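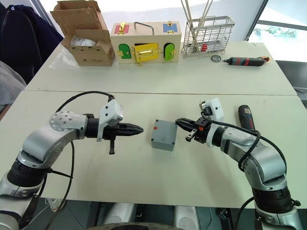
Small gray box on the white table.

Skeslow Allotment Association
Minutes of the January meeting, Wednesday, 7 p.m., Lonari Hall

Minutes of the last meeting were approved with one correction: the hose on the lower path is 8 yards, not 18.

Water. The bill for the fall quarter was $558. The leak by the Mirnisik Road gate has been fixed. Water stays off until the frosts are over.

Plots. There are 6 vacant. Letters go out to the waiting list this month. The rule on sheds was left as it stands after a long discussion.
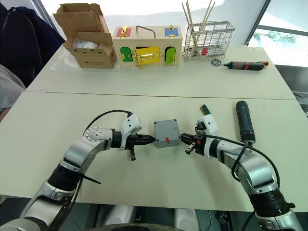
Gray box between the two grippers.

Seed order. Members want onion sets and early potatoes again. Order forms are in the hut and must be back before the next meeting. Late forms will not be added.

Compost. A delivery of some 1000 gallons was agreed, to be tipped by the top gate. Bring your own barrow.

Any other business. Complaint about dogs off the leash. A sign will be put up.

Meeting closed at 8:40 p.m. Next meeting in March, same place.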